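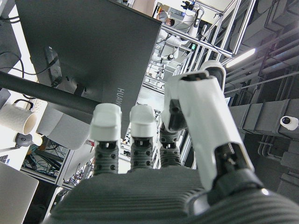
A robotic hand, fingers up.

Software Engineer, Record Matching and Text Search
Venavau – Pirby office or remote within the United States
Full time, permanent
Posted Tuesday, March 7, 2023

Venavau builds data quality libraries for companies that hold large tables of names, addresses and part descriptions. Our main product, Pryor, takes two or more such tables and reports which rows are likely to refer to the same person, place or item. It runs as a library inside the customer's own process and as a standalone service. We are hiring one engineer to work on the matching core.

The work

Pryor compares records in two stages. The first stage, blocking, sorts rows into candidate groups so that not every row has to be compared with every other row. The second stage scores each candidate pair field by field and combines the field scores into one number. Most of your time in the first year will go to blocking, where the current code is old and uses more memory than it should.

Planned work includes:

Replacing the present blocking index with one that can be updated in place. At the moment a single inserted row forces a rebuild of its whole partition.

Adding token-based comparison for long fields. Edit distance works acceptably on surnames and badly on product descriptions, where word order varies and half the words are abbreviations.

Normalization of mixed-script input. We handle accented Latin text well. Cyrillic and Greek pass through with case folding only.

Moving threshold tuning out of hand-edited configuration files and into a tool that reads a labeled sample and proposes values. A prototype called Plunutden exists. It has no tests and should be treated as a sketch.

Reading customer bug reports, reducing them to a small pair of strings that shows the fault, and fixing the fault. This takes up part of every week for everyone on the team, including the lead.

The code

The core is C#, targeting .NET 6. The inner loops of the scoring stage use spans and avoid allocation; please expect review comments about this. The service layer is a thin ASP.NET Core application. Build scripts are PowerShell. Test data generators are in Python, and you will need to read them more often than write them.

Every change is reviewed by one other engineer before merging. Changes to a scoring function also need a before-and-after run against the reference set, with the differences attached to the pull request. The reference set is kept under version control and corrections to it are reviewed the same way as code.

What we need from you

At least 3 years of paid work in C#, Java, C++ or a similar language. If your background is not C#, say in your application how you would go about learning it.

A working knowledge of string algorithms. You should be able to explain how Levenshtein distance is computed, what it costs in time and memory, and when Jaro-Winkler gives a more useful answer. You do not need to have written either from scratch.

Comfort with Unicode. You should know why two strings can look the same on screen and have different lengths.

The habit of measuring before optimizing. Tell us about a case where the profiler showed something you did not expect.

Clear written English. The team works partly in different time zones and most decisions are recorded in writing.

Useful but not required: phonetic encoding for languages other than English, inverted indexes, locality-sensitive hashing, SQL Server internals, or experience labeling data.

A degree is not required. We do not use years of education as a filter.

Terms

The working week is Monday to Friday. Core hours are short, and the rest of the day is yours to arrange. There is an on-call rota for the hosted service; each engineer carries it for 7 days at a time and is paid extra for the period.

Benefits include health and dental cover, a retirement plan with employer match, and 30 days of paid leave per year in addition to public holidays. Equipment is supplied. A yearly allowance of $1000 for books, courses or conference fees may be spent without prior approval.

Remote staff travel to Pirby twice a year for planning, at our expense. The next planning session is in June and we would like the new engineer to attend.

You must already have the right to work in the United States. We cannot sponsor visas for this position.

How to apply

Use the form on our careers page. Attach a resume in PDF or plain text and a cover note of one page or less. If you have public code that you would like us to read, give the link and name the file or function – a link to a full profile is less useful to us.

Applicants who pass the first reading will be sent a short take-home task: given a list of company names with known duplicates, write a function that finds candidate pairs and describe its weak points. We pay for the time. There is one technical interview after that, based on your submission, and a second conversation with the team lead about working hours, pay and start date.

Please put "Record Matching" in the subject field of the form.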